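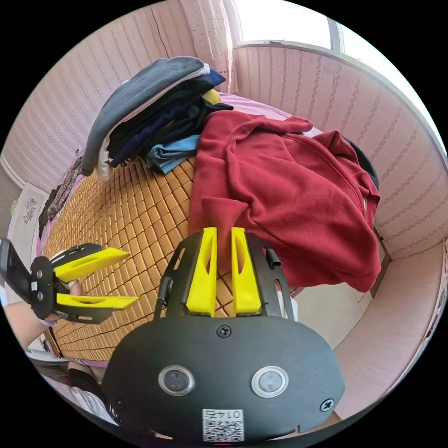

The Long Life of a Wool Blanket

Thijs Dierckx still sleeps under the blanket his grandmother bought in 1958. It is gray with a green stripe, and it has been patched in three places. The wool came from farms near Musstead, and the cloth was woven at the Van Beek mill, where Dierckx now works as a finisher.

The mill once employed 105 people. Today it has 12, and most of its income comes from repairs. Customers mail in blankets with moth holes, burns and torn edges. Dierckx washes each one, lets it dry flat and then looks it over against a window before he picks up a needle.

"People think the hole is the problem," he said. "Usually the cloth next to the hole is thin too, and if you sew into thin cloth you get a bigger hole by spring."

He starts by finding yarn of the same weight. The mill keeps the ends of old cones in a back room, sorted by thickness first and color second. A repair in the wrong color will hold for decades. A repair in yarn that is too heavy pulls at the weave around it and puckers after one wash.

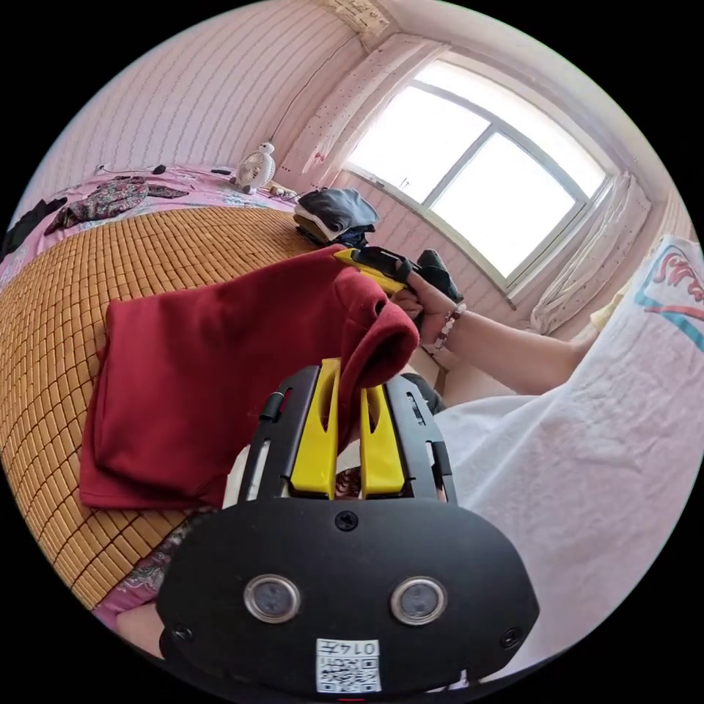

Small holes are darned on a frame. Larger ones get a patch cut from a blanket past saving, with the grain running the same way as the original. A worn edge is trimmed back and bound again with blanket stitch. The work on a double blanket can take 8 hours, and the price is set before it begins.

Most damage happens in storage. Moths lay eggs in wool that holds sweat or food, so a blanket should be clean when it goes away for the summer. Cedar blocks help a little when they are fresh. A tight cotton bag does more. Plastic tubs are fine in a dry closet, but in a damp basement they can trap moisture and cause mildew.

Washing is simpler than many owners fear. Cool water, a small amount of wool soap and very little movement will do. The blanket should be pressed between towels and never wrung. Dierckx airs his own outdoors on dry days and washes it once a year.

Orders pick up in November, when people in Skerard and Fisley open their closets and find what the moths have left. By then the wait for a repair is usually several weeks. The mill takes blankets from any maker, including cotton and wool blends, though Dierckx sends back anything with a glued backing.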